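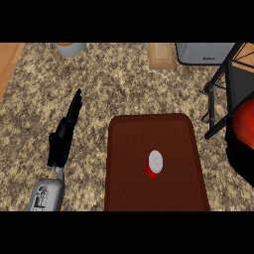 In defence of the speckled carpet

By Glykeria Makris

My grandmother had one rule about floors, which was that they should forgive you. She said it mostly about tea, but she applied it to muddy boots and dropped toast and, on one memorable evening, a whole dish of stewed plums. Her carpet was brown and cream and beige all at once, flecked like a hen's egg, and I grew up thinking it was the ugliest thing in the house. I am now a good deal older than she was when she bought it, and I have come round to her way of thinking so completely that my children tease me for it.

What brought all this on was a visit to a friend's new flat in March. It was a lovely flat, I should say that first, and she had worked terribly hard on it. The floors were very pale and quite bare, and the one rug was the colour of clotted cream. We took our shoes off at the door, which I never mind doing, but then we were asked to leave our coffee in the kitchen, and after that we all sat rather upright on the sofa with our hands in our laps like people waiting for a dentist. I came home and lay down on my own mottled old carpet with a biscuit, and felt my shoulders drop for the first time in hours.

I do understand the appeal of a plain floor. It photographs well, it makes a small room seem bigger, and there is something calming about a clean sweep of one colour when the rest of life is a jumble. But a plain floor asks for a great deal in return. It wants the hoover twice a day. It shows up every crumb and hair, every leaf that comes in on a shoe, and it makes a person feel watched in her own sitting room. I lived with one for 14 years, a pale grey wool that I had saved up for and was enormously proud of, and I think I spent a fair part of those years on my knees beside it with a damp cloth.

When it finally gave out I went to Hallis, the carpet shop behind the station, meaning to buy the same again. The young man there (very patient, he must have unrolled half the stock for me) had a sample on the counter that they call Dodo. It was tan and oatmeal with dark bits through it, like the granite worktops everybody wanted a while ago. I laughed when I saw it, because it was my grandmother's carpet, or as near as makes no difference. I bought it that afternoon. It cost 400 pounds less than the grey, fitting included, and I spent some of the difference on having the boards round the edge sanded and oiled, so there is a warm border of wood to set it off. I would recommend that to anyone. A busy carpet does like to have something quiet next to it.

People tell me that a flecked carpet only hides the dirt, and they say it as though they had caught me out in something. Well, yes, it does hide it, for a day or two, until I get to it. I still hoover. I simply hoover when it suits me, and in between I read my book, or have the grandchildren round with their crayons and their jam. There is a difference between a dirty house and a house where the dirt is allowed to wait until the morning, and I think a lot of us, women especially I'm afraid, were brought up to believe there wasn't.

There is a snobbery in it too. Mottled carpet is what we remember from waiting rooms and bed and breakfasts, and from the back rooms of pubs, and so we have decided that it is common. But those places chose it for good reason. They had hundreds of feet coming through and they wanted every one of them to feel welcome. I can't think of a better thing to want from a floor. The old house I grew up next to, built in 1840 and owned by a family called Goodall, had fine pale rugs in the front room, and in all my childhood I was never once let into it. We were always in the kitchen, on the speckled lino, and we had a marvellous time.

I don't suppose I shall persuade my friend, and I wouldn't dream of trying. She is happy with her cream rug and she has every right to be - it is her home, and she has no grandchildren with jam. But if you are standing in a shop this summer with a sample in each hand, one of them beautiful and one of them a bit like porridge, do take the porridge home for a night and put it by the back door. Walk over it in your garden shoes and drop something on it. Then have your tea sitting on it, if your knees allow.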